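Workshop notebook, kitchen room
December, started 9:15 am

Carrying on from the last entry. The job today was to finish the table clear and get a proper start on the shelf plan, so the things that have been living on the big table since the move can go somewhere sensible. I got through more than I thought I would before lunch and less after it.

Cloth first. The white one with the black grid stays on the table for now. I went back and forth on this, as the plain grey one is easier to wash, but the grid makes it simple to line things up when sorting and it hides the old burn mark near the far corner. It wants a hot wash before the new year. Note for whoever does it: the last time it went through with the tea towels it came out covered in lint, so wash it on its own.

Sorting went by where a thing will end up, which is a change from last time. Last time I sorted by size and then had to do the whole lot again when the tins turned out to be on three different shelves. Groups this time:

Dry food - beans, rice, anything in a bag or a cardboard box
Tins - all sizes, labels facing out
Containers and bowls - with lids, if lids can be found
Hot drinks and small appliances
Cleaning - sponges, cloths, paper towel

Dry food is the worst of it. Bags slump, and once they've been opened they slump more. I tried standing the beans up in one of the Omach tubs from the cupboard and that worked well enough that I'll do the rest the same way. The Omach tubs hold 900 mL to the line and a standard bag of beans goes in with a bit of room on top. Rice doesn't fit. Rice can go in the tall Marchetti jar until somebody needs the jar for something else. Write the contents on tape, on the side and not the lid. We have mixed up lids twice now.

Paper towel use is up. I went to the store cupboard for a new roll and there was only the one left, so I've put it on the order. Part of the trouble is that used wads get left on the table among the clean things and then nobody is sure what has been wiped with them. They should go straight in the bin. Anything with a yellow mark or a stain on it is finished, even if most of it is still white.
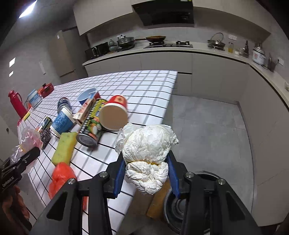
The other part of it is that we reach for paper when a cloth would do. I've hung four cloths on the rail by the sink and will see how long they last. Cloths for the table and the counter, paper for grease and for anything that came off raw food. If the cloths are still in use at the end of the month I'll cut the paper order by half.

Tins were quick. They roll, so they get stood up as soon as they're picked up, and they go on the second shelf with the fruit to the left and everything else to the right. Fruit tins are the ones people want at morning tea. The small tins get lost behind the large ones, so I've put a strip of offcut pine along the back of the shelf as a step. It's 110 mm deep and 500 mm long and was left over from the Plirkero bench. Sanded the front edge, didn't bother with the back. It isn't fixed down yet. I want to live with it for a week before I put screws in.

Containers next. The clear ones stack if they are the same make and don't if they aren't, and there's no cure for that short of buying a full set. I kept the ones with good lids together and put the orphans in a crate under the counter. The bowls nest, apart from one with a thicker rim that has to sit on top. Anything patterned goes with the serving things.

For the flask and the small appliances, the plan was the shelf beside the window. I measured it again and the clear width is 978 mm, a bit less than I had written down in the last entry. I must have measured to the outside of the bracket. It still fits what we need, but the cords will have to come out the left-hand side, as the right is hard up against the wall. Flasks to be stored with the tops off so they air. There was a smell in one of them the other week that took two goes with bicarb to get rid of.

Shelf brackets: the Studska ones are better than I expected. They sit flat and the holes line up with the old plugs, so no new drilling on the window side. The counter side will need new holes. The wall there is soft and the old plugs pulled straight out when I leaned on the shelf to test it. Use the longer screws, and the grey plugs, not the red.

After lunch I did the labels. Slow job. The label maker ran out of tape halfway through the tins, so the rest are masking tape and marker for the time being. They look rough but you can read them from the doorway, and I don't mind leaving them like that.

Went over the colour idea again, with a coloured dot for each group. I've decided against it. Half the packets are already so bright that a dot gets lost on them, and we'd be forever looking for the right sheet of stickers. Words are fine.

Still to do:

- Put up the counter-side shelf once the plugs are sorted
- Wash the cloth, on its own
- More label tape, the 12 mm white
- Find out whether the orphan containers are wanted by anyone before they go out
- Check dates on the dry food as it goes into tubs, and write the date on the tape too
- Fix or remove the pine step after a week

The bin by the door is too small for a sorting day. I emptied it twice. Next time bring the big one in from the workshop before starting and put it at the near end of the table, where you can drop things in without walking around.

Stopped at 4:40 pm. Swept, left the window open a crack for the sawdust. Spare brackets and the box of screws are on top of the fridge.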